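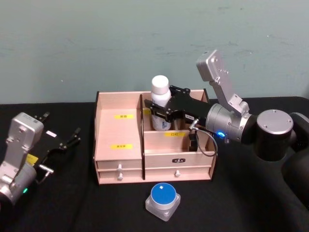
Progress report to the Gatchalian Fund
Desk and Shelf Tidy Project, second period, to the end of August

1. Summary

The grant pays for wooden desktop organisers for people setting up home again after a spell in temporary housing, and for the sessions where they are filled and handed over. By the end of August we had given out 214 organisers from the first batch. Spending is within budget. Two things are behind: the revised divider and the printed guide.

2. The organisers

All the organisers so far have come from Bravier. The design is the one agreed in the spring: light wood, open at the top, with a wide compartment on the left and a right-hand section split front and rear by a low divider. The back panel is the tallest.

The rear right compartment is meant for bottles. We had expected people to keep pens and post in the organiser, and many do, but hand cream, medicine and cleaning spray are just as common. A white plastic bottle with a screw cap stands well enough in the rear compartment, though the front wall of the compartment covers part of the label. Several households asked about this, as they want to read the dose or the instructions without lifting the bottle out. We have asked Bravier to price a lower front wall. They have quoted for a run of 50 and we would like to go ahead, using the underspend shown in section 5.

The wide left compartment has had mixed comments. Some people like having one space for larger things. Others say small items slide about in it. A loose divider that could be lifted in and out was promised for July. The first samples were too tight once the wood had taken up a bit of damp, and they have gone back.

3. Sessions

Sessions run in the back room at Nesska House in the mornings, from 10 am. We cover the tables with black cloth, which saves the tabletops and makes small white items easier to find. The pale blue-green walls have picked up faint scuffs and marks. Repainting falls to us under the hire agreement and is best left until the end of the grant.

Each household brings what it wants to store, and we help sort it. Bottles go in first, at the back, then flat items on the left. The front right compartment is left for whatever is used every day. Most people change the order once they get home, and we no longer spend long on it.

4. Follow-up

We rang households a month after they received an organiser. Most still had it in use on a desk, a kitchen worktop or beside the bed. A few had passed it to a relative. The commonest complaint was rough edges on the inside of the panels, and Bravier has since added a second sanding.

5. Money

Hire of the room, period to date: £700
Underspend on delivery: £900

The delivery underspend came from Nirix agreeing to bring the organisers with their regular load. We ask the Fund's permission to move it to the lower-fronted version described above.

6. Next period

Hand out the rest of the first batch.
Test the new divider in the left compartment before ordering more.
Finish the printed guide, with larger type.
Send the Fund a costed proposal for a second batch.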